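Looking after the folding arm, one winter on

I promised a few of you an update on the folding arm, and it has taken me much longer than I meant it to, so put the kettle on. The short version is that it's running well again. The long version involves a lot of lint.

For anyone new, I look after one small arm in the back room at Drorkis. It picks up cloths and folds them, over and over, and my job is to keep it fit to do that. The arm itself hardly ever gives me trouble. It's the fingers that need the love, the fingers and the little camera down at the wrist that watches them.

Back in March it started dropping corners. It would close on a fold, begin to lift, and the cloth would just slide away. I blamed the grip force first (I always do) and turned it up a notch, and then another, and all I got for it was creases. Then I ran my thumb along the inside of a fingertip and felt how smooth it had gone. The pads were worn out! I had been counting on 3000 cycles from a set and the counter said 2543, which I suppose is what you get from fuzzy fabrics all winter long.

The new pads came from Temba and they're a touch softer than the old ones. They go on with two tiny screws each, and I'd suggest doing it over a tray, as I spent a good part of an evening on my knees looking for one of mine. After that I cleaned both fingers with a barely damp cloth, let them dry, and closed them on a strip of paper to see that they met evenly from top to bottom. The left one sat a hair low, so off it came again.

Then there was the camera to set right. I keep a gray tablecloth with a white grid under the work, a habit I picked up on a visit to Pesetholm, and I love it for this job - if the wrist mount has been knocked, the lines tell me before the arm does. I brushed the fluff off the lens, nudged the mount back, and put the grip force down to where it was before I started fiddling.

For the trial I used the plush cloth with the wavy coral-pink and white stripes, the one with the scalloped edges. Plush is the hardest thing I ask of it, being so thick and so eager to squash and slip. I set it to do 50 lifts at slow speed and sat beside it with my tea. The grip I like to see is a small pinch of fabric between the tips with a good soft fold standing up behind it.

I've since gone back to brushing the fingers every 14 runs, and I've ordered a spare set of pads from Plakside to keep in the drawer. Next I want to tidy the cable at the wrist, which rubs a little when the arm turns all the way over.

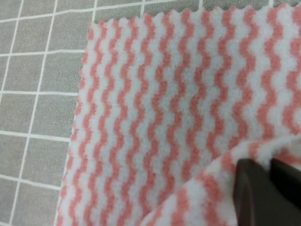 Page 14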